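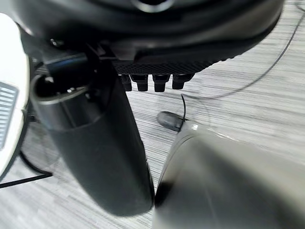 Barrientos sells its wrist camera kit to people who already own a robot arm and want to see what the gripper is doing near the floor. The kit consists of a small camera, a clamp, a cable harness and a software license. We spoke by phone with the firm's lead applications engineer, who works from the Bendville office and asked to be identified by job title only.

The first question concerned floor-level work, which the company lists as a supported use. "Tabletop picking is the easy case," the engineer said. "The background is plain and the light is even. On a floor you have cables, appliance housings, patterned flooring, and something overhead blocking half the view. We tune for that."

Cables get a chapter of their own in the manual. A thin black cable on a pale floor is simple to segment, the engineer said, until it passes behind a finger. The software then holds the last known path for five frames before it reports the cable as lost. "Customers ask us to hold it longer. I'd advise against it. A stale path is worse than no path, especially if the arm is about to close on something."

Focus is the other frequent complaint. With a lens this close to the fingers, the near parts of both of them blur. The engineer does not regard this as a defect. "The lens is set for the space just past the fingertips. If you want the finger bodies sharp, you give up the contact area. You know the shape of your own finger from the CAD file, so let the software use that."

The calibration routine does use it. The operator loads a model of each finger separately, so the two need not match in shape or color. A full calibration takes 17 minutes and must be repeated after any finger change. Barkberg, which makes a competing unit, ships a shorter routine that assumes a symmetrical pair. The engineer declined to compare accuracy. "They made a reasonable choice for parallel grippers. Ours are often mixed."

Dark glossy plastic remains a weak point. Black parts in front of other black parts give the depth estimate little to work with beyond the highlights along the rims. The current release, build 2522, adds a mode that weights those edges more heavily. It helps on curved housings. On small repeated features, such as a row of prongs, it can still merge neighbors when one is partly hidden. "We log that as a known issue. It's in the release notes, under limitations. A fix is planned for October, and I wouldn't buy the kit on the strength of it."

Installation requires a free port on the controller and a flange with the standard bolt pattern. Older arms need an adapter plate, sold separately and stocked at the Lindstead warehouse. The warranty covers the camera and harness. It excludes cable damage from repeated wrist rotation past the marked limit.

Asked what a buyer should test during the trial period, the engineer suggested the worst corner of the actual work area. "Leave the cables where they are. Run it under whatever lights you have. If it fails, send us the log."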